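Office Tower Refresh, Bench Two

Gallery by Yetunde Yusuf. Posted 3/21/21

Ofori is replacing the desktop towers in its two front offices, and the old ones come to us at Rekivari before they go anywhere else. We open each case, take out whatever can be used again and write up the rest for recycling. This batch is 37 towers. They all get the same treatment, so one page covers the lot.

The work is done with the tower on its side and the side panel off. You can get at the board, the memory and the power supply that way without turning the case again.
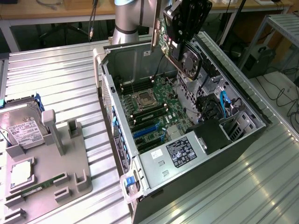 Parts are sorted by type. Memory is tested one module at a time and bagged with the case number. Cooling fans get cleaned if the bearing is quiet and scrapped if it isn't. Processors go in foam trays with a lid - we lost a few to bent pins last September and changed how we store them.

Power supplies stay with their cases until the end. Each one is checked under load for an hour, and the label is copied onto the sheet before anything is unplugged. Please write the full model number. Half of one is no use to the people at Telau who buy the spares.

Cables are the slow part. Data cables with a good latch go in the bin by the door, and anything kinked goes to scrap. Loose screws go in the Floslow tub, not back in the case.

The sheets for this batch start at 2396. If you are looking for a particular machine, send me the sheet number and the office it came from. Cases that are finished are stacked along the back wall for pickup, and the memory should be ready to list once testing is done.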